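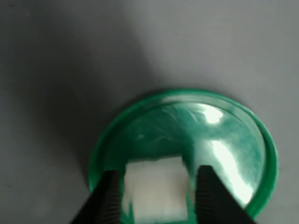 *White block between the gripper fingers, green dish behind. Wrist camera view.*

# Sumley Robotics Club: Frequently Asked Questions

These are the questions we get most from new members and their families. If yours isn't covered, ask Eusebio Sotelo, who runs the club, before or after a session.

## Joining

**Who can join?**

Any student in grades 9 through 12. You don't need to be taking a computer class, and you don't need to have built anything before.

**When do you meet?**

After school, 3:30 p.m. to 5:30 p.m. The room closes at 5:30 and the arms have to be parked and switched off by then, so plan on stopping work at 5:15. Session days are posted on the door at the start of each term.

**Do I have to come to every session?**

No. If you are on a competition team, though, your teammates need you for the practice runs. Tell them ahead of time if you will miss one.

**Is there a fee?**

There is no fee for regular membership. Students who travel to the Lodar Challenge pay for their own lunch. Ask Mr. Sotelo privately if that is a problem.

**Can I join in the middle of the year?**

Yes, until team lists are turned in. After that you can still come and use the practice station, but you can't be added to a team until the following year.

## The Lodar Challenge

**What is it?**

A pick-and-place contest for high school teams, held in July. Each team brings a robot arm and a program. The arm has to pick up small objects from a flat surface and put them in a dish. Objects are placed by the judges, so you don't know the starting positions.

**How big is a team?**

Each team has 4 students. We usually split the work into driving, training, code and the run log, but everyone is expected to be able to do a basic setup. The judges may ask any member to explain the program.

**Does the arm run on its own?**

In the main event, yes. Once the start button is pressed, no one on the team can touch the controls. There is a separate driver event where a student controls the arm by hand. New members often start with that one.

**How is it scored?**

You get points for a clean pick, points for a clean release inside the dish, and a smaller number for time left over. A block that lands on the rim and stays there counts as half. A block that bounces out counts as nothing, even if it was released in the right place. The highest possible score in the main event is 700.

**How many tries does a team get?**

Each team gets 3 runs and keeps the best one. You can change your program between runs, but you can't change the gripper.

**What happens if the arm knocks the dish?**

Play continues with the dish where it ended up. Judges don't move it back. This is why we practice with the dish in different places and don't tape it down.

## Equipment

**What arm do you use?**

We have two Nwosu arms, both with the two-finger gripper. They are the same model, but the older one has more play in the wrist. Save your settings under the name of the arm you used. Settings from one will not work well on the other.

**Where is the camera?**

On the wrist, looking out past the fingers. It moves when the arm moves. There is also a fixed camera on a stand at the practice station, but the Lodar rules only allow the wrist camera in the main event, so most of our work is done with that.

**Why do the wrist pictures look blurry?**

The lens has a fixed focus, and things very close to the gripper are often soft. Motion adds to it. Don't throw out runs for this alone. If the picture is still soft when the arm is parked and looking at something farther away, wipe the lens with the cloth in the top drawer and check again. Don't turn the lens ring. Report it on the whiteboard.

**Do reflections and shadows matter?**

Yes. A shiny dish picks up bright spots and streaks from the lights, and they shift when the arm or the dish moves. Early versions of our code looked for the brightest area and called it the block. That fails badly on a white block next to a green dish with glare on it. The current code looks at shape as well. Practice with the blinds open and closed, and write down which it was.

**Can I bring my own objects to practice with?**

Yes, if they fit in the gripper without forcing it and won't leave a mark on the surface. No glass, nothing sticky, no food.

**Can I print new fingers?**

You can print them for practice. Put them in the bin with your name and the date. For the contest, the whole team has to agree on one set before the practice week.

## Programming and practice runs

**What software do you use?**

Stiko, for recording and for playing back programs. It is already on the club laptops. You can write simple programs with blocks and more complicated ones in Python. Please don't update it on a club laptop without asking, even if it tells you to.

**I've never written code. Where do I start?**

Do the first lesson folder on the laptop, then sit with a driver for one session. After that you will be given a small job, such as changing how far the fingers open before a pick.

**What is a practice run?**

One recorded attempt, from the parked position to the release. A student drives the arm with the hand controller while Stiko records the camera and the joint positions. The recordings are then used to train the program. We have more than 2290 saved on the club drive.

**Should I keep a run if I drop the block?**

Keep it and mark it "drop" in the log. Don't delete anything from the drive. If you stopped partway because someone reached in or the cable caught, mark it "void" instead.

**What goes in the log?**

Your initials, which arm, which object, which dish, lights and blinds, and the result. Use the words on the printed list for the result. "Kind of worked" is not on the list.

**My program worked last time and now it misses. What should I check?**

Check these in order:

1. You are on the right arm and loaded the settings for that arm.
2. The arm was parked before it was switched on.
3. The wrist camera is tight in its mount.
4. The lights are the same as when you trained.
5. Both finger pads are on all the way.

If it still misses, run the test program in the "start here" folder. If the test program misses too, the problem is in the arm, so stop and get help.

## Safety and room rules

**Is the arm dangerous?**

It is not strong, but it can pinch and it can move without much warning. Safety glasses stay on while an arm is powered. Long hair is tied back. Hands stay outside the taped line unless the driver has said "stopped" and let go of the controller.

**Can I eat in the room?**

Not at the tables. You can eat in the hallway.

**Can parents watch?**

Yes, from the back of the room. Please sign in at the front office first.

**Can I take a laptop home?**

Only during the last month before the contest, and only with the checkout sheet filled in. The arms and controllers do not leave the room.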